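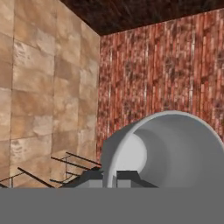
How often does a rental need the full walk-through?
Once between every long stay, and every January for the ones that sit vacant over the holidays. Short stays get the quick version (smoke alarms, door locks, trip hazards).

Brivby Rentals – walk-through checklist, furnished units
Filled in by: Kusum Agarwal
Date: September 19, 2021
Unit: Malhotra house, upper floor

1. ENTRY AND STAIRS
Front door closes and latches – OK
Deadbolt turns from inside without a key – OK, stiff
Handrail tight – NO. Bottom bracket wiggles. Longer screws, the ones in there now are a joke.
Stair light works from both switches – OK
Doormat lies flat – curls at one corner, replace

2. ALARMS
Smoke alarm, hall – OK, tested
Smoke alarm, back bedroom – chirping. Battery swapped, still chirped once after. Check the age on it, if it's past ten years just replace.
Carbon monoxide alarm – OK
Comment: tenants keep taking the hall alarm down when they fry stuff. Madhu, can we put a line in the welcome sheet? Not the long one.

3. ELECTRICAL
Outlets by water trip and reset – bath OK, kitchen OK
Panel labeled – half of it. "Misc" is not a label.
Cords under rugs – one, bedroom, lamp. Moved it.
Space heater – Lesteo, cord fine, tip switch works. Keep it 3 feet from curtains and bed, tell every tenant
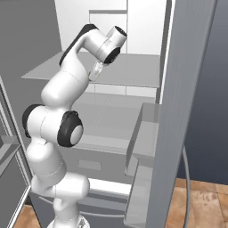 4. COLD FOOD
Thermometer goes on the middle shelf, not in the door, and gets read after the fridge has been shut overnight. Anything over 40 F is a fail, write the number down. No readings taken with the door standing open like it is here, you're just measuring the room. Also wipe the gasket and do the paper test, slip of paper in the seal, should drag when you pull.
Reading – 38 F, OK
Gasket – OK, crumbs
Water on floor – none

5. CLEANERS AND LOOSE CONTAINERS
Under-sink latch – missing, ordered
Bleach and ammonia stuff kept apart – OK now
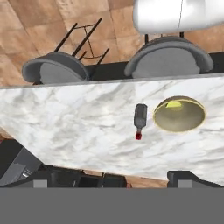

Cleaners stay in the package they came in. No pouring into old drink bottles, ever, we had a close call with that at the Fekeck building and I don't want a second one. Goes for things left out too. A dark glass bottle with a red cap sitting on the marble could be oil or vinegar or anyting, so find out what's in it before it goes back on a shelf. Can't tell? Tape on it, date, hand it to the office.

6. BATH
Hot water at tap – 118 F, OK
Grab bar – OK, pulled hard
Tub mat – mildew, toss
Fan – loud but moves air

7. OUTSIDE
Deck boards – 8 soft ones, stair side. Needs doing before it gets icy.
Quote came in at about $4,000. Owner said he'd go to $3,000. Madhu Shakya is calling him back.
Gutter over back door – leaks on the step, slippery
House number visible from street – OK
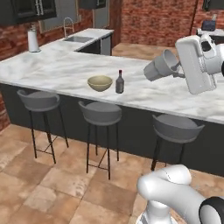
Who signs off when an item fails?
The person who did the walk-through signs the sheet, then the office signs again once the repair is in and somebody has been back to look at it.

Open items: handrail, bedroom alarm, panel labels, latch, tub mat, deck, gutter
Do not hand over keys untill handrail and alarm are done. Rest can wait a week, except deck – rope off the stair side.

Comment from M. Shakya: got the screws, going by after lunch. Where's the spare key, it's not on the hook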